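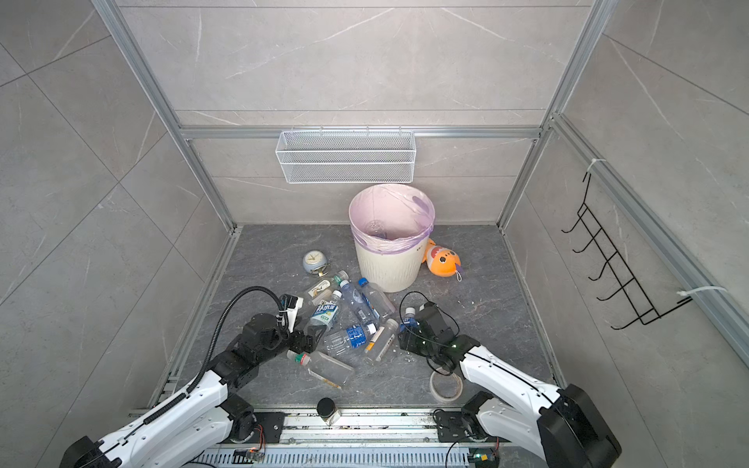

Nullano ribbed can in cream, with a lavender liner folded over the rim. Orange fish not included.

Nullano Ribbed Trash Can – Review

I never expected to get this excited over a trash can, but I've had the Nullano for two months now and I keep telling people about it, so I might as well write it all down in one place.

Some background. We go through a lot of bottled drinks in our house (I know, I know, we're working on it) and for years the empties lived in a paper grocery bag by the back door. The bag would tip, the bottom would give out, and somebody would kick a bottle across the floor in the dark at six in the morning. I wanted something with a wide mouth, no lid to fight with, and small enough to pick up with one hand and carry to wherever the mess was. It also had to look decent, because it was going to be out in the open.

I almost bought the Delacroix step can. It's a handsome thing and I still like the look of it, but the pedal and lid felt like overkill for bottles and scraps of packaging. Then I saw the Nullano on a store page with 1,529 ratings, read far too many of them over lunch, and ordered the cream.

First thing I noticed was the ribbing. It's only on the lower half – the top is left smooth – and I love that they stopped there. It gives the can a bit of character without making it fussy, and the ribs give my fingers something to hold when I'm dumping it out. The cream color is soft and a little warm. Next to our gray tile it looks great, a lot nicer than the bright white one I had before, and it doesn't show every smudge.

Now the liners! I use the Ninitz ones in lavender, which come 30 to a roll. They have a pinkish tint and you can see through them a little, enough to tell a clear bottle has landed in the bottom. You open one up, drop it in, fold the edge down over the rim and you're done. Mine has stayed put every time, even when the kids throw from across the room and hit the side. There's no inner ring or clip to hold the bag, and a few of the ratings complained about that. I haven't missed it. If you buy very thin bags with a narrow opening you might.

The wide opening is the best part for me. Big bottles go in on the first try, caps on, labels and all, no twisting them around to fit. When we do our big pick-up in the evening I put the can right in the middle of the floor with everything spread out around it. By then the pile is never just bottles. The orange fish always ends up down there, and the little blue alarm clock more often than you'd think, so a quick sort comes first. The fish has gone into the can once by accident and came out fine.

A few things I'd change. I'd like a handle, or even a pair of cutouts under the rim, for carrying it up the stairs when it's full. It's also a plain cylinder, so it won't tuck neatly into a corner the way a square can does, and you lose a bit of floor space behind it. And bottles fill a can fast because they're mostly air, so if you don't squash them first you'll be changing the bag a lot. That last one is hardly Nullano's fault.

Cleaning is easy. I rinse the inside with the hose and wipe the ribs with an old toothbrush when dust settles in them, maybe twice since I bought it.

Somebody will ask about the white wire basket on the wall. It's from Jemholm, it hooks over a rail, and I want to live with it a while longer before I review it. So far I like the fine grid because small things don't fall through.

Would I buy the can again? I already did. The second one went upstairs next to the desk, same cream, same lavender bags.

Pros: wide mouth, pretty color, ribs are easy to grip, takes ordinary liners
Cons: no handle, round shape wastes corner space
Rating: 4.5 out of 5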